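Gray side latch on white storage box pops open when lifted
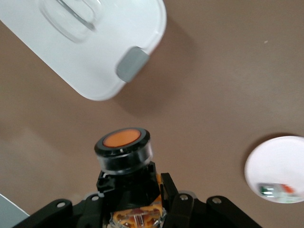
I use a lidded box of this kind for cables and small power supplies, and the total load is nearly 3 kg. When I pick it up by the lid, the latch on one long side lets go. The other side holds. The box is white plastic with a gray tab clipped at the rim and a clear recessed grip in the lid, and the tab is the part I am asking about. It closes with an audible click and stays closed as long as the box sits on the table. I have wiped the rim and checked the tab for cracks and found none. The label on the base said Turken, but it has mostly worn off. Can the latch be adjusted, or does it have to be replaced?
Ismail Slaoui

Bouchra Kettani
Check the lid before the latch. On my Turken boxes the lid bows upward when it carries weight, and the bow pulls the rim away from the hook on the tab. Test it as follows. Empty the box, close both latches and lift. If it holds empty, add weight in steps of 400 g and note where it releases. Mine released at 600 g on the bad side. Lay a steel ruler across the lid, long side to long side. If light shows under the ends, the lid is warped. To flatten it, remove it, put it upside down on a level surface, weight the edges with books and leave it overnight. Do not use a heat gun on the clear part. I crazed one that way.
If the lid is flat, the hook is worn. Unclip the tab by opening it fully and pressing one end inward, then compare its lip with the lip on the good side. A rounded lip cannot be repaired in any way that lasts. Swap the two tabs first, and if the fault moves to the other side you have confirmed it.
Also, carry it from underneath.

Hazem Bouzid
just put a strap around it

Ehab Cherkaoui
Vaseck sells spare tabs in gray. Measure the old one between the pivot pins first. Mine was 37 mm and the next size up looks the same in the bag.

Comments

Taha Chraibi: Swapped the tabs on mine and the fault moved with the tab. Ordered one.

Ismail Slaoui: Lid is flat. Will try the swap on Monday.

Hazem Bouzid: strap still works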